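I have lived in Drenent for 28 years, and for most of them I took the library's reading room for granted, the way you take a good set of knees for granted. Then in April the town announced it would cut the evening hours, and I have been thinking about long tables ever since.

I should say that I'm fond of our library for plenty of other reasons. I like the lady-slipper wallpaper in the restroom (somebody's idea of elegance in another age), and I like the cart of give-away paperbacks by the door, where I once found a cookbook from Poneser with another family's gravy all over the dumpling page. But the thing I'd fight for is the big table in the back, and the hours between supper and closing when people sit down at it with strangers.

You see, we don't have many places left where you can sit near other people without buying anything and without having to talk. The diner on Hitia Street is lovely, but you feel the waitress wanting the booth back. Church is church. At the library you can spread out your tax forms next to a boy doing his algebra, and across from a man reading up on carburetors, and all of you are in it together in a quiet sort of way. I did most of my bookkeeping course like that, 5 nights a week one winter, and I doubt I'd have finished it at my own kitchen table with the television going in the next room.

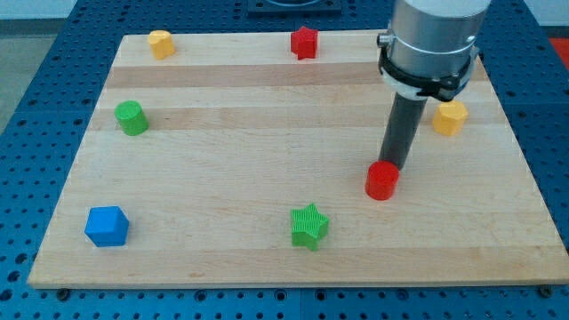
The argument for cutting the hours is that the room is underused, and I've read the town's report with as much patience as I could gather. It gives 232 evening visits for the month, and it calls that low. Well, low compared to what? A shared room needs some slack in it. Think of seven colored blocks spread out over a wooden board, with pale wood showing between them — you wouldn't call the bare part wasted, and a reading room at eight in the evening is much the same. People need a little elbow room before they'll settle in and stay.

I know money has to come from somewhere, and I don't envy whoever has to find it. My own suggestion, which I've sent in writing, is to open a bit later in the morning, when the room is mostly me and the newspapers, and leave the evenings alone. The folks who work all day can't come at ten o'clock. I can, and I'd gladly give up my mornings for them, grumbling only a little.

My sister over in Won tells me their branch did go to short hours, and that it was hard to get the evenings back once people had fallen out of the habit of coming. I'd hate for us to learn that the same way. So if you have a card, please use it some night this week, even if all you do is read a magazine with your coat on.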